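2nd July

Notes on view dropout for the plate-to-stand task. Most of this was worked out with Celina Michalski over several afternoons, and the code is in the Cernel branch under `views/`.

The policy takes two camera streams, one fixed at the side of the workspace and one at the wrist, plus joint positions. It outputs action chunks of 10 steps. The training set is 676 teleoperated demonstrations. The baseline, trained in March, had a habit I wanted to get rid of: it leaned almost entirely on the wrist stream. Zeroing the side stream at test time barely changed the predicted actions. Zeroing the wrist stream broke everything.

That is fine for the last part of the approach, where the wrist view has all the detail. It is bad early on. With the plate only just inside the wrist view and the stand outside it, the policy has very little to go on from that camera, and it drifts toward whatever plate position was most common in the data.

### Method

Plain view dropout replaces one stream's features with a learned token, with the same probability at every step. I tried it first. It reduced the dependence on the wrist camera but made the final grasp sloppy.

The version I kept makes the probability depend on the phase of the demonstration:

- Before the fingers first close, the wrist stream is dropped often, decaying linearly to zero at the close.
- After the close, either stream may be dropped, at a low fixed rate.
- Both streams are never dropped together.

Phase comes from the gripper command, so no labeling is needed. Lucyna Wróbel pointed out that regrasps confuse this, and she is right. I use the last close before the lift, found by a simple threshold on end-effector height.

### Result

I ran 8 plate positions with 4 attempts each per checkpoint. The phase-dependent version improved on the baseline at the positions far from the stand and matched it at the near ones. Plain dropout was worse than both at the near ones. That is too few attempts to say much about the size of the gap, and I changed the learning rate schedule between the March run and this one, so the comparison isn't clean. A rerun of the baseline is queued.

Placement on the stand is still the weak part. Failures there look like a depth error, and dropout does nothing for it. Next I want to try a separate normalization for the side stream's features, which Cathal Ó Gríofa has been using at Pivham for a different task.

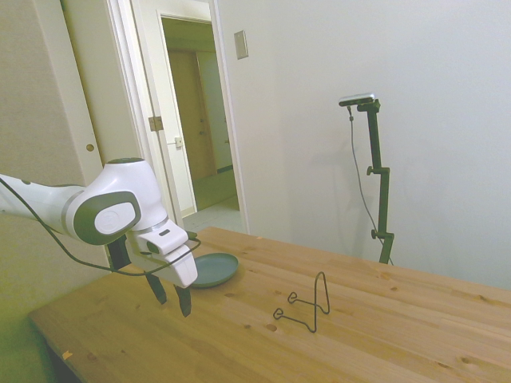
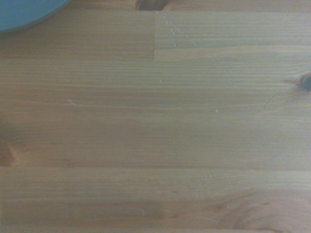

*Side view with plate and stand (first); wrist view with only an edge of blue showing at the upper left (second).*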